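lulberg-pickup

Hi! This is the data I've been collecting at home for my Lulberg gripper build, mostly small household stuff going into a box. So far there are over 20 episodes, all done by hand in the bedroom (best light in the place).

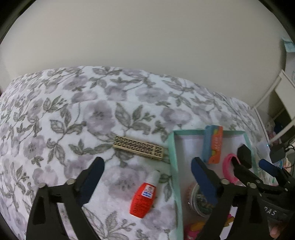
Red bottle and the box, on the flowered comforter.

Soft surfaces are harder than my desk was, so expect messy grasps! I left the failed ones in and marked them "miss" in notes.txt. Last update 17th April.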